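The Bathroom Vanity: Notes on Its Care and Arrangement

Aug 1, 2019

Readers of this journal will recall that the household at Grusholm adopted a revised schedule of domestic maintenance in January. The kitchen was dealt with first. The present entry concerns the bathroom vanity, which had been deferred on two occasions.

The countertop and basin are a single white piece, and the cleaning of the surface is accordingly simple. The narrow upstand at the rear is another matter. Dust and soap residue collect along the line where it meets the wall, and a folded cloth should be drawn along the full length of it once a week.
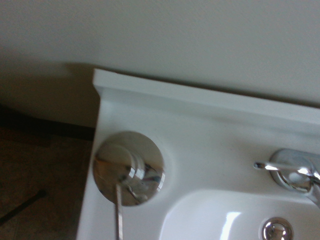
Chrome requires a soft cloth and very little else. The author formerly used a Jernodix cream cleaner on all metal fittings and has discontinued the practice, as it left a dull film. Warm water is now preferred, followed by immediate drying — particular attention being given to the base of each fitting.

With regard to storage, it has been decided that only articles in daily use may remain on the countertop. The soap dispenser is assigned to the back left corner. Dropper bottles, jars and the packet of facial wipes are kept together on the right, clear of the basin.
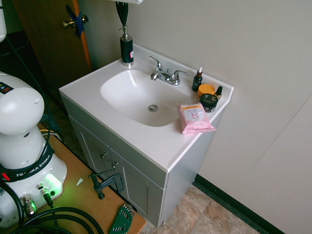 Articles used less often have been transferred to the cupboard beneath, where a divided tray from Fludgate was purchased to receive them. It is slightly too wide and must be inserted at an angle. A replacement will be considered in due course.

The next entry will address towels.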